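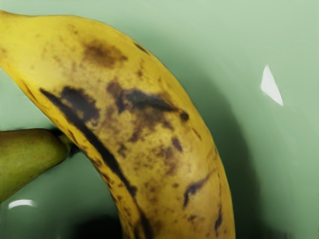 Reading time: 2 minutes

Shop > Kitchen > Food Dehydrators > Filholm 400

Search products, parts, manuals

Filholm 400 Food Dehydrator

The Filholm 400 is a countertop dehydrator for fruit, vegetables, herbs and jerky. It draws 400 watts and has six slide-out trays, a rear fan and a door that lifts off for cleaning. The fan blows across the trays, so you don't need to swap them halfway through a batch.

Temperature runs from 95 to 160 degrees F in steps of five. The timer goes up to 24 hours and shuts the unit off when it reaches zero. The last setting used stays in memory, even if the machine has been unplugged.

Fruit for drying

Bananas with brown spots on the peel dry sweeter and darker than plain yellow ones. Slice them a quarter inch thick and set the dial to 135. Leathery slices take eight to ten hours. Crisp chips take longer - up to 14 hours in a humid kitchen. Apples and pears do well at the same setting. Berries should be halved, or they stay soft in the middle.

Very soft fruit is better mashed and spread on the solid leather sheet. Two sheets come in the box. Oil them lightly first.

Cleaning

Trays and leather sheets can go in the top rack of a dishwasher. Wipe the inside of the cabinet with a damp cloth after it cools. Do not spray water at the fan cover.

What's in the box

Cabinet with door, six trays, two leather sheets, one fine mesh insert for herbs, drip pan, printed guide. The recipe section of the guide is by Hannelore Reisinger.

Parts and service

Extra trays are sold in pairs under part number 1713. The replacement door is part number 434 and fits all units made since the latch was changed in May. Older doors hook on from the top and are still in stock - ask for Gilmar Aguiar at the parts desk and have your serial number ready.

The warranty is two years on the motor and heater, one year on everything else. It does not cover trays warped by use on a stove or in an oven.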